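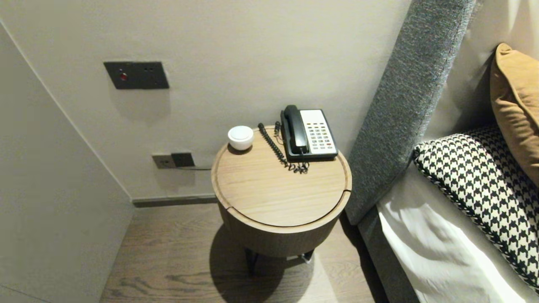 Buying a robot is the easy part of owning one! The harder and far more interesting work happens before the order goes out, when you sit down with a floor plan, a price sheet and a tape measure and ask what the machine will have to live with. Think about a hotel that wants help with room service and tidying. Its rooms look simple enough on paper, until you get down to the level of a single bedside table set into the narrow gap between the bed and the wall, with a round top, a desk phone on it and the phone's coiled cord looping across the surface. A buyer who has looked closely at a corner like this one will ask better questions of every supplier. How far can the arm reach past a mattress? What does the gripper do when it meets a cord? Can it work over a tabletop with a raised rim?

# Chapter 4: Planning the Purchase

In Chapter 3 you learned how to write a task list. Now you'll put money next to it, and this is where a project starts to feel real. We'll follow one case the whole way through: the Jurnstead, a hotel with 54 guest rooms, whose owners want to buy mobile robots with one arm each. They have quotes from two suppliers, Plurnaton and Korko, and an installer called Magaña has offered to do the setup.

## 4.1 The price on the quote

Korko's quote for grippers and spare finger pads comes to $1,593. Plurnaton's comes to $2,368 for the same number of sets. Most students circle the smaller number right away, and it may well be the right one. But look at what each quote covers. Plurnaton includes a second set of pads and a training visit. Korko lists both as extras, with the prices "on request." You can't compare the two until that request has been made, so the first entry in your planning notebook should be a phone call.

Get into the habit of sorting every cost under one of these headings:

- **Purchase:** the machine, its tools, shipping, taxes
- **Site:** outlets, charging spots, door widths, furniture that has to move
- **People:** training hours, and the shifts someone must cover during training
- **Upkeep:** pads, batteries, software fees, repairs

Site costs are the ones beginners leave at zero. Walk the rooms first. Note where the outlets are and which ones are already taken. Measure the gaps beside the furniture as well as the open floor.

## 4.2 How long a trial should be

The Jurnstead's owners settled on a trial of 14 nights, starting in April, with one robot on one floor. That is short, but long enough to see busy check-in days and quiet ones. Before the trial begins, they need to write down what would make them say yes and what would make them send the robot back. We'll draft that page together in Section 4.3.

**Before you read on:** choose a room you know well and pick one piece of furniture in it. Write down everything a robot would have to reach over or around to set a glass of water there, then put each item under one of the four cost headings. Keep the page, as you'll price it at the end of the chapter.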